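4. Registering for the annual conference

Members of the Susach business network register through the Duka portal. Chapter administrators should complete section 3 before opening registration. The steps below apply to portal version 6 and were last revised on July 10, 2022.

4.1 Creating a delegate record

1. Sign in to Duka and select Events, then Annual Conference.
2. Select New delegate. Enter the name as it should be printed on the badge.
3. Choose a delegate type: Member, Guest, Speaker or Sponsor.
4. Enter the chapter code. Codes are listed in Appendix B.
5. Select Save. The record is given a status of Draft.

Note: A Draft record does not hold a place. Places are held only when the status changes to Confirmed.

4.2 Assigning sessions

6. Open the delegate record and select the Sessions tab.
7. Tick one session in each time slot. The Inga hall seats 400 and the Adach room seats 173.
8. If a session is marked Full, select Waiting list. Delegates on the list are moved up in order of entry.
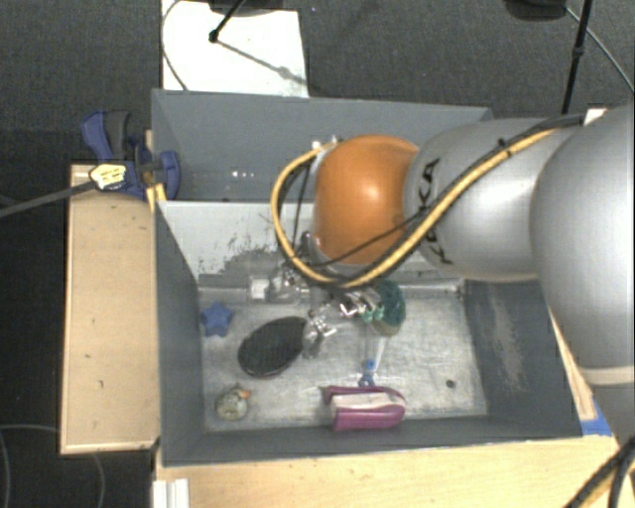 Figure 4-2. KUKA robot arm with gripper lowered into a grey bin.

4.3 Speakers and sponsors

9. For a Speaker, attach the abstract as a single file. The abstract field accepts up to 400 words. Longer text is rejected without a warning.
10. For a Sponsor, enter the agreement number. The fee is then set to zero for the delegates named in the agreement.

Caution: Do not change the delegate type after an invoice has been issued. The invoice is cancelled and its number cannot be used again.

4.4 Closing registration

11. Select Events, Annual Conference, Close registration.
12. Export the delegate list and send it to the host chapter.

Note: Chapters that hold their conference in February must close registration before the membership renewal run. See section 7.2.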